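Touring concert production

Touring concert production is the planning, building, transport and operation of the staging, sound, lighting and video used by a musical act that performs the same show in a series of venues. It covers the period from the first stage drawings to the return of rented equipment after the last date. The term is used mainly for arena, theater and amphitheater tours. Club tours, in which the act uses the equipment already installed in each room, are usually treated separately.

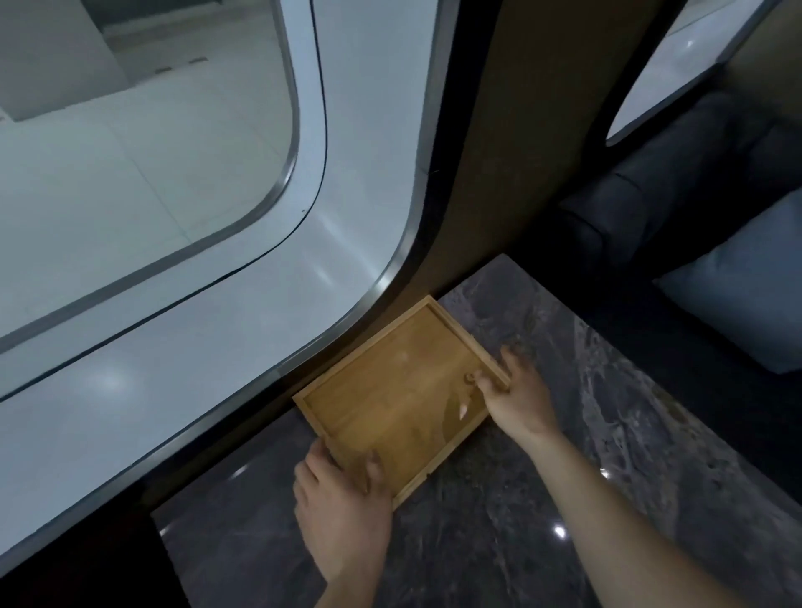
Reading time: 5 minutes

Overview

A touring production has two sets of demands. The show must look and sound nearly the same each night, and it must also be taken apart after the last song, loaded into trucks and rebuilt in a different building, often by the following afternoon. Most design decisions reflect a compromise between the two. A set piece that cannot pass through a standard loading door, or that takes too long to assemble, is generally removed or redesigned before the tour opens.

Responsibility is divided between the touring party, which travels with the show, and the local crew, which is hired in each city. The touring party normally includes a tour manager, a production manager, a stage manager and the heads of each department. The local crew supplies loaders, riggers, stagehands, wardrobe help and runners. Security, ticketing and front-of-house staff are employed by the venue or the promoter.

Design and rehearsal

Design work begins with a set list, even a provisional one, and a budget. The set designer prepares drawings and a scale model, and the lighting and video designers work from the same plan. Fabrication is carried out by a staging company, and the finished pieces are assembled for the first time at a rehearsal site large enough to hold the full stage.

Rehearsals are held in two stages. In the first, the musicians work in an ordinary studio with no scenery. In the second, known as production rehearsals, the complete show is run under lights. The country trio Dutwood followed this pattern for its Lorneck tour, spending three weeks with the full set before the opening night in July. During that time the band shortened its acoustic segment, and the rear platform was lowered to clear the sight lines from the upper seats.

Lighting cues are programmed song by song. The Lorneck production carried 594 cues at its opening, a figure that rose as songs were rotated into the set. Cues may be triggered by an operator or tied to a time code that runs with the music. Acts that change their set list from night to night tend to favor manual operation.

Stage and rigging

The main stage is built at one end of the floor and is either a venue's own deck or a rolling stage carried by the tour. A rolling stage can be assembled at the far end of the building while riggers work overhead, then pushed into place. Extensions into the audience, such as runways and secondary stages, bring performers closer to distant seats but reduce the number of floor tickets that can be sold.

Overhead equipment is hung from the building's roof steel by chain motors. Before each date the venue receives a rigging plot that shows the position and weight of every hanging point. A house engineer may require points to be moved, and in older buildings some equipment may have to be left on the truck.

Hospitality and catering
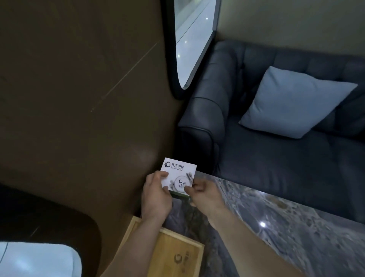

Catering is contracted either to a company that travels with the tour or to local suppliers engaged by the promoter. Its terms are set out in the hospitality section of the rider, the document attached to the performance contract. A traveling caterer generally serves three meals on a show day, beginning before the load-in. Where no hot meal is provided, the crew receives a cash payment known as a buyout and eats at restaurants near the venue. Overseas dates add the matter of language, and runners are often asked to collect business cards from nearby coffee shops for the production office. A card such as the one for 風港咖啡, which gives the name as Feng Gang in Latin letters and carries a picture of a plate with a knife and fork, can be shown to a driver or read by a visitor who does not know Chinese characters. Dressing room requirements are listed separately from crew meals and are handled by a hospitality coordinator.

Load-in and load-out

The working day follows a fixed order. Rigging is marked out on the floor first, followed by lighting, video, sound and scenery. Musical instruments and other band equipment are brought in last and placed on a stage that is substantially complete. A sound check is held in the afternoon, and the doors open once the stage manager and the venue agree that the house is ready.

Load-out begins as soon as the audience has left the floor — in some cases, small items behind the stage are packed while the encore is still being played. Trucks are loaded according to a written pack, so that the equipment needed first at the next venue is unloaded first. The Stirkar company, which supplied staging for the Lorneck tour, assigned a number to each of the production's 343 road cases and printed the pack on the inside of every truck door.

Sound and monitoring

Two separate mixes are made at a typical arena show. The front-of-house engineer mixes for the audience from a position on the floor, while the monitor engineer works beside the stage and provides each performer with an individual mix. In-ear monitors have largely replaced floor wedges on larger tours. They lower the volume on stage and allow performers to move freely, although many singers find that they also shut out the sound of the crowd. Audience microphones are therefore placed at the edge of the stage and blended into the monitor mix.

Smaller formats

Many acts tour a reduced version of a show in theaters or at fairs. The reduced version, sometimes called a B rig, keeps the backdrop and the main lighting looks but leaves out ramps, lifts and most video. The Kang Theater, a hall with 944 seats, received the Lorneck show in this form, with the band placed on a single level and the video content shown on the house screen.

See also

Arena rigging
Concert lighting
Monitor engineer
Performance rider
Road case
Sound check

Recently updated articles

Fly system
Opening act
Stage lift
Tour bus

Print this article
E-mail this article

Contact the editors | Copyright and terms of use | Back to top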